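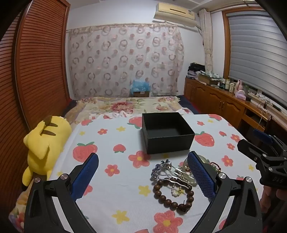 Zeltel Clorgate handheld gripper pair

For showing a manipulation task by hand, without a robot present

The Clorgate pair is a set of two handheld grippers for recording demonstrations. The operator holds one in each hand and does the job as the robot should do it. Each gripper carries its own camera, which looks forward over the fingers, so the recording has the same view the arm will have later on.

Most customers use the pair in homes, shops and small workplaces where an arm on a stand would not fit. Tidying tasks are the usual starting point: putting jewellery into an open box on a bed, folding a cloth, clearing a bedside cabinet. Soft surfaces and thin or tangled items such as combs, bangles and strings of beads are worth recording early, as they are hard to teach by remote control.

What is supplied
Two grippers, left and right
Two pairs of spare finger pads
Charging dock and lead
Carry case
One year of Divar, our recording and review software

Specification
Fingers: two per gripper, pivoting
Maximum opening: 101 mm
Length: 205 mm
Recording time per charge: 36 minutes with the camera running
Storage: 300 demonstrations per gripper at the default setting

Recording a task
Switch on both grippers and hold them still until the light stops flashing. Open and close the fingers fully once. Press the thumb button to start, carry out the task at a steady pace, and press again to stop. Keep the fingers in view of the camera throughout. If you drop something, carry on and pick it up — Divar lets you keep or trim that part afterwards.

Vary the starting layout between recordings. Move the box, turn it, spread the items out or heap them together.

Remote control
The same grippers can drive an arm directly. Connect them to the Loureiro base unit (sold separately) and the arm's fingers follow yours. We suggest this for checking a trained task or correcting one — for the first batch of recordings, working by hand is quicker. Both kinds of recording are saved in the same format.

Care
Wipe the pads with a damp cloth. Replace them when the surface wears smooth. Check the pivot screws monthly and tighten by hand only.

Orders placed before 21st September include a second charging dock.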